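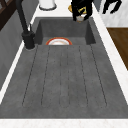
7.4 Gripper stops above the sink and does not release (fault 69)

This section is for the operator who runs the Galex sink tasks in the Gruvley kitchen, in simulation or on the real arm. Fault 69 means that the controller gave the open command, but the finger position did not change enough in the permitted time. The arm then holds its position and waits. It does not try again by itself.

The fault is seen most often at the back of the basin. At this place the hand must come in close to the rim, and a small object between the fingers can touch the sink before the fingers are open. When a plate is already standing in the basin, the planner has less free space and chooses a higher and more backward release point.

CAUTION: Do not put your hand into the basin or under the gripper while the arm is in hold. The motors are still powered. On the real arm, press the stop button first and wait until the lamp on the base is off.

CAUTION: Do not clear the fault with the "Reset all" button. This button sends the arm to the home position by the shortest way, and with low hand height this way can pass through the faucet. In version 4 of Galex the shortest way does not check the spout.

Before you start

You need the operator panel (Ustar) and the log window open. In simulation you also need the right to edit the scene. If the run was started from the Ccori scheduler, pause the queue. Otherwise the scheduler will close your run after 600 seconds and the log of the fault is lost.

Procedure

1. In the Ustar panel, press Hold. The status must change from "Fault" to "Fault, held". If it does not change, go to section 7.6.

2. Save the log. Choose Log, then Save last 200 lines. Give the file the name of the task and the fault number.

3. Look at the camera view from above the drainboard. Check what is between the fingers and what is standing in the basin. The plate must not touch the gripper. If it touches, do not continue with step 4 and go to section 7.5.

4. Set the speed limit to the lowest value. The panel will ask for confirmation.

5. Choose Jog, Tool up, and raise the hand by 100 mm. Move straight up only. Do not use sideways movement at this height, the faucet is on the left side of the basin and the lever can be hit by the elbow of the arm.

Note: In simulation the hand can pass through the faucet without stopping when collision checking is off. This is not a proof that the way is free. Switch collision checking on before you jog.

6. Choose Jog, Tool forward, and bring the hand over the drainboard. The drainboard is flat and gives a safer place for the release than the basin.

7. Lower the hand slowly until the object is just above the grooves. Press Open once and wait. Do not press it a second time before the panel has answered.

8. If the fingers open, remove the object and continue with step 9. If fault 69 comes again, the cause is in the gripper and not in the position. Stop the work and go to section 8.2, Finger calibration.

9. Press Clear fault (this is a different button from "Reset all"). Then choose Home, Safe path.

10. Run the task one time at low speed before you give it back to the Ccori queue.

If the fault comes back at the same place

Open the task file and find the value release_offset_back. A value which is too large puts the release point over the back rim. Make it smaller in small steps and repeat the task after every change. Write the old value in the comment line, so the next operator can go back to it.

Check also the size of the object in the scene list. After the update in April, some small objects were stored with the wrong grip width, and the controller waits for a finger opening that cannot be reached.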